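Shop notebook, February, 7:40 a.m.

Coffee made, heater on, radio off because it only gets the one station before nine.

Picking up the board business where I left it. The old top for the sorting set had cupped so badly that a cylinder put down in the middle would set off for the door on its own. Fuad Admasu's view was that children would enjoy this. My view was that Zandon had ordered a flat board and would probably like one. We compromised on a flat board.

Stock is the pale stuff from the back rack, joined up from planks and left in clamps over lunch and then, since I forgot it, over the night as well. No harm done. Weighed it before planing at 4,000 grams on the nose, which I distrust on principle, so I weighed it again and got the same. Either the scale is very good or it has given up and is telling me what I want to hear. Wrote it down anyway.

Planed both faces. Took the glue line off the underside with the card scraper because the plane was chattering there, and found the one hard knot in the whole piece with my fresh edge. Resharpened. Said some things. Length after trimming is 1,211 mm on one side and 1,192 on the other, so before anybody asks, yes, I measured from the wrong mark, and yes, the saw did exactly what I told it. Squared the long side down to match. It's now 1,192 all along and the drawing has been corrected in pencil to agree with me.

Finish: none yet. Fuad wants oil. I want to see what it does bare for a couple of weeks in this building, where the air goes from swamp to toast depending on who was last near the thermostat. If it moves, better it moves now.

10:15. Carried it to the blue table. The holes in that table are supposed to be for hold-downs and are mostly for losing pencils in. Put the straightedge across the board in the usual places and then corner to corner, and could get a slip of newspaper under it at one end and nothing anywhere else. I'll take that.

Then got a few of the shapes out to see how they look against the wood.

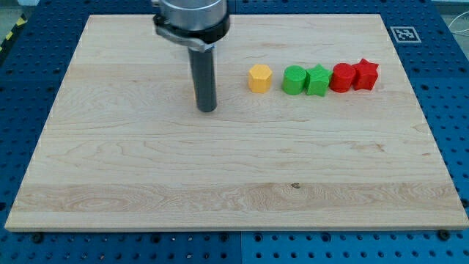 Board on the perforated table, blocks along the far side. Bare wood, no oil.

Color first. I was worried the yellow-orange would go to mush against such a light board, and it holds up better than I expected, mainly because the sides come across a bit deeper than the top. The green is no trouble at all. You could find the green in a coal cellar. I'd still like to see the lot of them under the bad tube light in Zandon's back room, which makes everything look like soup.

Shapes next. The hexagon stands well. The star is the one I keep arguing with. Its points are where the paint will go first, and the inside corners are where the sandpaper doesn't want to be. Fuad has a folded-paper trick for those that he says takes a minute a block. I timed him. It doesn't take a minute a block.

The cylinder and the star are close enough in color that from across the shop I read them as one lump when they're sitting side by side. Could be a feature if the game is sorting by color. If the game is sorting by shape it's a nuisance. Abdella wrote the game, so Abdella can decide, and I've left a note to that effect under the good tape measure where it can't be missed.

11:30. Paint. The last tin of Plaltesard green is nearly done and the lid has rusted to the rim, so what's left has bits in it. Strained it through a stocking into a jam jar. Enough for the next batch of 16 if nobody gets generous with the brush. Zumetel can send more but they want the order on their own form, and their form wants a number we don't have. Fuad is on hold with them as I write this. He's been drawing hexagons on the back of the invoice.

Still to do:
Break the edges on the board. The near one is sharp enough to take the skin off a knuckle, as I can confirm.
Pencil date and plank order on the underside.
Try the star with a slightly blunter point, one block only, before cutting any more.
Get the newspaper out from under the straightedge before somebody takes it for a shim and glues it in.
Ask again about the oil. Answer will be the same.

12:05. Zumetel picked up. They need the form in triplicate.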